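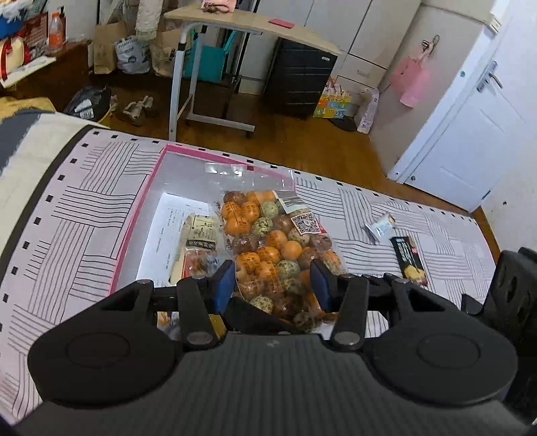

Two-finger hand-held gripper closing on the neck of a bag of round items, packing exercise.

About Clustus

Clustus develops manipulation tasks and test procedures for two-finger grippers. The company has 13 employees and works from one floor of the Kulkarni building. Bhavana Venkataraman founded it after several years in packaging machinery and still writes most of the task sheets.

Our work centers on household and retail goods in flexible packaging. Bags, sleeves and film wrappers change shape under load, and a grasp that holds a rigid carton may slip or crush them. Each task sheet defines the start layout, the grasp region, the permitted contact force and the end condition. The current set, Nuvulen, contains 19 tasks.

Open day

We hold an open day every June. Sessions start at 10 a.m. and 2 p.m. and take groups of up to 8. A session lasts nearly two hours and covers three stations:

Station 1: grasping and lifting filled bags by the neck.
Station 2: single flat packets on a soft surface.
Station 3: trajectory replay on Ivo, our fixed test arm.

At the first two stations visitors operate the grippers by hand after a short briefing. Staff set the layout and read out the task sheet step by step.

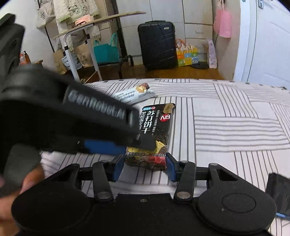
Flat packets are approached from the near end with the jaws open wider than the pack. The operator lines up both pads before closing and keeps the wrist level through the lift. On fabric, the pads should clear the surface by a few millimeters so that they do not pick up a fold along with the packet. Visitors usually need several attempts to get a consistent grasp height.

Ivo runs behind a guard and is operated by staff only. Questions on calibration and data formats are taken at this station.

Booking

Places are booked through the contact form. Schools and companies may reserve a full session. The minimum age is 16. Closed shoes are required at Station 3.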